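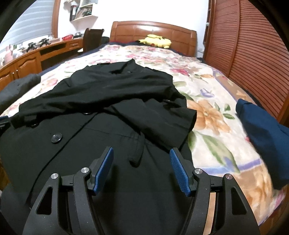 Usa Chareonsuk wrote to us in June to say that the shared supper in Hopkin was the first time she had sat down at a table with people from the Lutheran church across the road, though she has walked past its front door for 19 years. She had come with her temple's meditation group, a little nervous about what she'd be asked, and she ended up staying until well after the dishes were done, comparing funeral customs with a retired organist!

We were so glad to get her letter (all four pages of it), and it has had us talking ever since about what these suppers are for. Nobody has to give a speech. There's a short blessing from each congregation that wants to offer one, a moment of quiet for those who'd like that better, and then we eat. The spring supper brought in 212 people from temples, churches, the mosque on the Flemetti side and the small Quaker meeting, and the rice very nearly didn't stretch.

Helmi Laitinen has asked whether the talk at the tables might have a bit more shape to it next time, perhaps with a question card for each one, and we think that's worth trying, as long as no one feels they're being interviewed about their faith over the potato salad. If you have a question you'd like to see on a card, please send it in, even if it's only half worked out.

The fall supper will be in the Flilmont hall again, with doors open at 5:30. We need 30 more folding chairs, and somebody who knows how to coax the big coffee urn along. Vegetarian and halal dishes go on the long table by the windows, as before, and please do write down what's in yours.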